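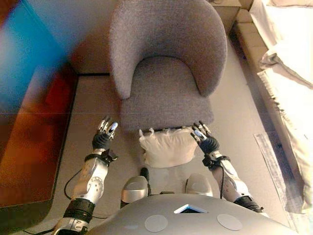 Loose pillow (seating)

A loose pillow is a soft filled bag which is used together with a chair or sofa but is not fastened to it. It is different from the seat cushion, which is cut to the shape of the furniture and normally stays in its place. The loose pillow can be put behind the back, under the arm, on the knees or on the floor in front of the seat, and it is moved many times in one day. In shops it is also called a throw pillow or scatter cushion, and in some trade lists simply a loose.

Use with tub chairs

The tub chair is an armchair in which the back and the arms make one continuous curve. Many tub chairs are fully upholstered, and the seat is often flat. The curve supports the sides of the body well, but the space inside is narrow, and a large square pillow takes too much of it. For this reason a soft rectangular pillow, laid with the long side across, is usually chosen for such a chair. If the filling is too firm, the pillow pushes the sitting person forward and the arms of the chair become too far back to be useful.

White pillows are common with gray wool-like fabrics. On a speckled fabric, small threads and hair are difficult to see, but on the white cover they are seen at once, so the pillow is washed more often than the chair is brushed.

When the chair is not in use, the pillow is stood against the back or laid flat on the seat. On the floor it is put against the front of the seat, where it serves for a child or for a person who likes to sit low and lean on the chair. Pillows used on the floor should have a second cover which can be taken off quickly.

Filling

Fillings can be divided by how they return to their shape. Feather filling keeps the form that the hand gives to it and must be shaken every day. Polyester fiber returns by itself, but after some years it makes lumps. Kapok is light and was for a long time the usual filling in Southeast Asia. It becomes flat with time and is then opened by hand and dried in the sun.

The weight of filling decides the character of the pillow. The Rungrueang workshop, which makes covers and pillows for small furniture sellers, puts 500 grams of fiber in its standard rectangular model. Its product list has 218 entries, of which 31 are for tub chairs. The firm Corell sells the same shape with feather, under the name Dudia.

Covers

Three types of closing are usual: the zipper, the envelope (two pieces of cloth which lie one over the other) and the tie. The tied cover is the oldest and the simplest to sew. In one form of it the cloth is cut larger than the filling, and the free cloth at the upper corners is gathered and knotted. The knots make small tufts which stand out at the sides, and the lower part hangs round and full. A thin cloth gives a small knot, and heavy linen is hardly possible to tie in this way.

Boonmee Jaidee, in his booklet on home sewing, Soft Things for the Kadano House, gives a rule that the free cloth at the corner should have the length of one hand. With less, the knot opens when the pillow is lifted. He writes also that the knot must be made before the last filling is put in, and that the rest goes in through the bottom seam.

Such a cover is sometimes used as a bag for storing. Spare filling, winter socks or a folded blanket can be kept in it, and from outside it is the same as any other pillow. When it is used so, the bottom seam is replaced with buttons.

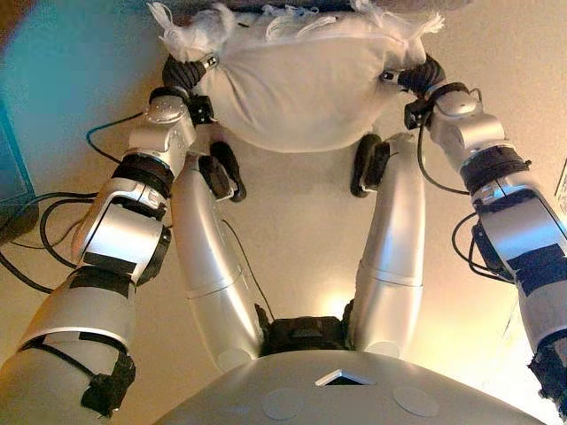 How is a pillow with knotted corners washed?
The knots are opened first, because soap stays inside them and leaves a yellow mark on white cloth. The filling is taken out and the cover is washed alone, and the corners are pressed while they are still damp, then tied again when the cloth is fully dry.

Lifting and shaking

A pillow should be taken with both hands, one at each side, a little under the upper corners. Taking it by one corner pulls the filling to the opposite end and puts strain on the seam. For shaking, the pillow is held high, let down quickly and turned. With feather filling 2 turns are enough. Knotted tufts should not be used as handles, although children often do this.

Storage

Loose pillows are kept dry and without pressure. Vacuum bags save space, but feather which was pressed for a whole winter does not always come back to its full height. In the Rungrueang instructions it is advised to take the pillows out in February and leave them in moving air until evening.

See also
Bolster
Footstool
Seat cushion
Slipcover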